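Cavbridge Netball Club, minutes of the July meeting

We got going at 7 pm, a little later than planned, with plenty of chat and a very warm welcome to the new families from Wetine.

Court hire for the winter round comes to 834 dollars, and everyone was happy to pay it.
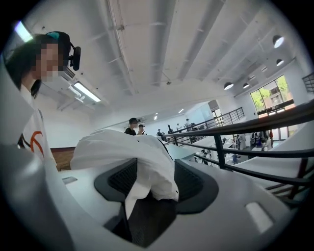
Timmermans has kindly offered 20 match balls for the juniors, and we agreed to send a proper thank-you card.
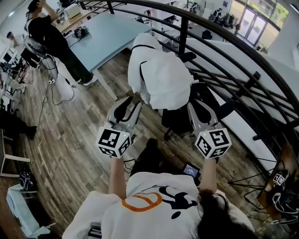 Registrations stand at 118, which is lovely news! Umpire training stays on Friday.

Closed 8:40 pm.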